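Magazine › Features › Work and Machines
News Features Letters Back issues

I had been at the workshop in Tudthorpe since nine in the morning, and by the time the second pot of tea came round I had learned to pick up a biscuit from four miles away. The arm itself is in Misthorpe. You hold a pair of handles, you watch a screen, and whatever your hands do, its two black fingers do a moment later — or, for the first hour, something rather like it.

Much of the early practice happens in a simulated room, where a dropped pocket watch costs you only your pride. The team asks for 300 good goes at each task before anything is passed to the learning program, which they call Au, and a good go means calm, unhurried hands. 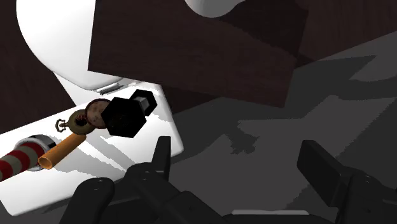

One of the regular operators told me over lunch that the hard part is forgetting you are clever, and that people who fidget teach Au to fidget too. She had 549 goes to her name by October and still threw away every one where she had changed her mind halfway.

I thought of my grandmother showing me pastry, her hands over mine at the kitchen table in Ostville, saying very little. My own tally for the day was eleven, of which they kept six, and I was absurdly pleased with them all the way home on the bus.

Shares 600 | Comments 12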